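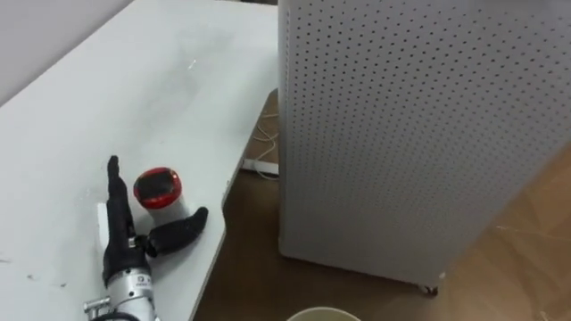
*Desk with the small red-rimmed container, and the tall perforated unit on the floor to the right.*

**Liltedlow study room: progress report to Mateos**
Saturday, May 23, 2020
Prepared by Covadonga Aranda for Severino Palacios

**1. Position**

The room has been in daily use under the Mateos grant since February. Desk and floor unit are both in their planned positions. Spending to date is £1,768, all of it on furniture, delivery and floor preparation. Two items remain open: desk surface care and small-item storage.

**2. Desk**

The desk is the white model with the curved right-hand edge, supplied by Skivilov. The curve was specified so that a person can pass between the desk and the floor unit without turning sideways. Clearance at the narrowest point was measured at 38 cm on delivery. The drawing asked for 50 cm. The difference comes from the skirting board, which was missing from the original survey. We propose to accept the clearance as built.

The top shows faint smudges and scuffs. Staff have been asked to clean it at the end of each day with a damp cloth and a neutral cleaner. Abrasive pads have been withdrawn from the cleaning cupboard. Chairs are not affected.

**3. Floor unit**

The tall white unit stays next to the desk. Its perforated sides are to be kept free of paper, coats and bags. The cleaning schedule now includes dusting the perforations with a soft brush. The floor beneath the unit will be inspected for pressure marks when it is next moved.

**4. Small items**

Small containers kept on the desk are to be closed, upright and set back from the curved edge. A shallow tray has been ordered from Tundunska and has not yet been delivered. Until it arrives, containers stand directly on the desk top. 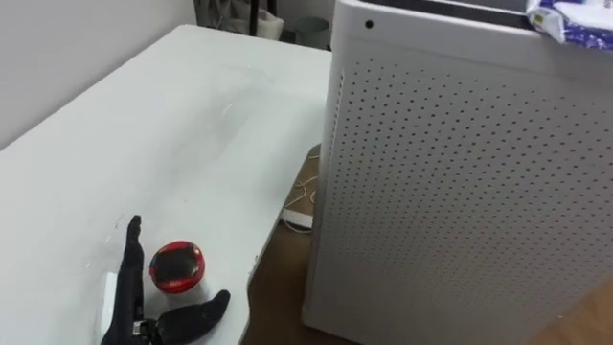 Will the marks on the desk top require a replacement top?

A replacement is not proposed at present; the top will be cleaned and reassessed after the tray is fitted, and any cost will be submitted separately.

**5. Next period**

- Fit the tray and record its position on the room plan.
- Correct the plan to show the skirting board and the measured clearance.
- Obtain a price from Skivilov for a spare desk top.

Approval is requested for the clearance in section 2.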